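A conta da água que ninguém quis pagar

Em Vimham, a fábrica de refrigerantes Drarik trabalha agora com uma linha em vez de duas. A cidade discute se a culpa é da tarifa, da gerência ou do tempo.

Por Huiling Wan

Quando cheguei a Vimham, numa manhã de março, o portão principal da Drarik estava fechado e os camiões entravam pelo lado do rio. O guarda explicou-me que era mais económico assim: um portão, um turno de vigilância. Esta pequena poupança diz bastante sobre o estado de uma empresa que, durante muitos anos, foi o maior empregador privado da região. 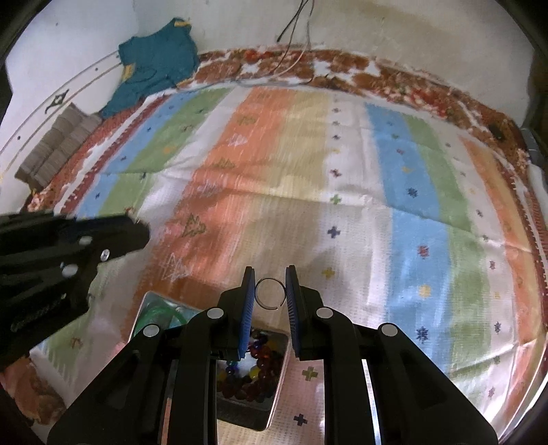
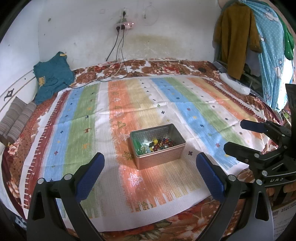
Um anel fino e transparente, na primeira fotografia; um lençol às riscas sobre uma colcha florida, na segunda.

A história pode contar-se de várias maneiras. A versão da empresa começa com a nova tarifa industrial da água, aprovada pelo município no ano passado. Até então, as fábricas pagavam um preço único por metro cúbico. Com a mudança, o preço passou a subir por escalões, e quem consome mais paga mais por cada unidade. Para uma lavandaria ou uma padaria, a diferença é pequena. Para quem enche garrafas, lava garrafas e arrefece caldeiras, é uma outra conta.

"Nós não vendemos água, mas sem ela não vendemos nada", diz Adalberto Prado, diretor de operações da Drarik. Recebeu-me num escritório com vista para o armazém e falou durante quase uma hora sem consultar os papéis. Segundo ele, a fatura duplicou em dois trimestres, e a direção teve de escolher entre aumentar o preço da garrafa ou parar uma das linhas. Aumentar o preço, explicou, seria oferecer o mercado aos importadores.

Parou-se a linha 2, a mais antiga, que enchia as garrafas de vidro retornáveis. A linha 1, de plástico, continua a funcionar de segunda-feira a sábado.

No bairro de Hou, onde vive uma grande parte dos operários, a explicação é recebida com menos paciência. Bronwyn Bright trabalhou oito anos na lavagem de garrafas e foi dispensada com o resto da sua equipa. Ela lembra-se bem de como soube: uma folha colada ao lado do relógio de ponto, numa sexta-feira, no fim do turno.

"A máquina de lavar perdia água por baixo desde que eu entrei", conta. "Nós púnhamos baldes. Avisávamos o chefe, o chefe escrevia no caderno, e o caderno ia para cima. Depois veio a tarifa e disseram que a água era cara. Mas aquela água no chão já era cara antes."

Perguntei a Prado sobre as fugas. Ele não as negou. Disse que a substituição da máquina estava prevista no plano de investimento, que o plano foi adiado uma vez por causa da taxa de câmbio e outra vez por causa dos juros, e que nenhuma fábrica com equipamento dessa idade trabalha sem perdas. Quis saber o valor dessas perdas. Respondeu que o número existe, porém é interno.

Do lado do município, quem defende a tarifa é Desmond Rosenthal, vereador com o pelouro das infraestruturas. O seu argumento é simples e ele repete-o com calma -- a captação de Vimham foi construída para uma cidade menor, o nível do rio desce todos os verões, e alguém tem de financiar a segunda conduta. Na sua opinião, não é justo que as famílias paguem sozinhas a obra.

O vereador mostrou-me também um documento que poucas pessoas na cidade parecem ter lido. A tarifa prevê um desconto para as empresas que instalem sistemas de reutilização da água de lavagem. O prazo para apresentar a candidatura foi de quatro meses. Houve candidaturas de duas oficinas e de um matadouro. Da Drarik não chegou nenhuma.

Sobre este ponto, a empresa tem uma resposta pronta: o desconto só começa depois de o sistema estar instalado e inspecionado, e o investimento inicial é pesado demais para quem já está com dificuldades de tesouraria. É um argumento que se ouve muito no setor, e não me parece falso. Uma medida pensada para ajudar chega, às vezes, apenas a quem podia passar sem ela.

Hiyori Hirose estuda a indústria de bebidas no instituto Drotadach e acompanha a empresa há bastante tempo. Ela acha que a discussão sobre a água esconde uma mudança mais lenta. As garrafas retornáveis perdiam terreno muito antes da nova tarifa. Os supermercados não gostam de as receber, porque ocupam espaço, e os cafés mais novos preferem a lata. "A tarifa deu uma data a uma decisão que já estava meio tomada", afirma. Para ela, a pergunta mais útil é o que vai acontecer aos pequenos distribuidores, que viviam de levar as grades cheias e de trazer as vazias.

Fui procurar alguns deles. O armazém de um fica atrás do mercado, numa rua onde mal passa uma carrinha. Tinha lá dentro 1.928 grades vazias, contadas por ele próprio na semana anterior, porque a Drarik lhe deve o depósito de cada uma e ainda não disse quando as vem buscar. Pediu-me para não escrever o seu nome. Espera receber e não quer zangar ninguém.

O assunto do depósito é talvez o menos falado e o mais urgente. Quando um café compra uma grade, paga o conteúdo e também uma caução pelo vidro. Enquanto a linha trabalhava, este dinheiro circulava sem que se pensasse nele. Agora ficou parado em algum lugar entre a fábrica e as prateleiras. Prado garante que todas as cauções serão devolvidas e que o calendário está a ser preparado com o banco. Não quis indicar um mês.

Entretanto, sete dos operários da antiga linha 2 voltaram com contratos temporários para desmontar as máquinas. Bright foi convidada e recusou. Arranjou trabalho na cozinha de uma escola, a tempo parcial, com um salário mais baixo e um horário que lhe permite estar em casa às três da tarde. Disse-me que dorme melhor, embora faça contas todas as noites.

Na câmara municipal, a revisão da tarifa entrou na ordem de trabalhos da próxima sessão. Rosenthal admite prolongar o prazo das candidaturas, mas não mexer nos escalões. A Drarik pede exatamente o contrário. Quanto à máquina de lavar garrafas, já está desligada da rede e encostada à parede do armazém, à espera de comprador.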